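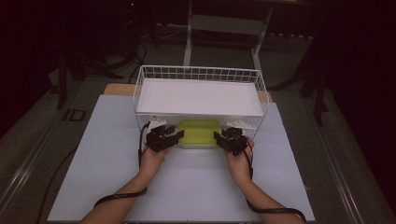

Clerkell's shelf swap returns to Fostero Hall in March

Anyone who has ever opened a kitchen cupboard and had a lid roll out to meet them will be glad to hear that the Clerkell shelf swap is coming back to Fostero Hall this March, with a good deal more table space than last time.

The idea is a simple one. Bring along the racks, baskets and food boxes you have stopped using, and take home the ones that suit your own shelves a little better. Wire baskets that stand on legs were the big favorite last year, and it's easy to see why – a box slides in underneath, a flat tray sits up top, and a bit of cupboard that used to hold one thing now has room for more.

Rhun Ellis, who has run the swap for 9 years and still gets excited over a good rack, is hoping for a full house. "Last spring we had 200 pieces come through the door and only 38 were left when we swept up," Ellis said. "Measure your shelf before you leave home, and measure the height too, not just the width. People always forget the height, and then back they come the next day!"

Prenasar, the housewares store on Majumder Street, is lending extra tables and will have two of its staff on hand to help people try boxes and baskets together before they carry them off.

Please wash and dry everything you bring, and keep lids with their boxes if you can. Entry is free, and there will be coffee and – if last year is anything to go by – rather a lot of lemon cake. The date and opening hours will be posted on the hall door.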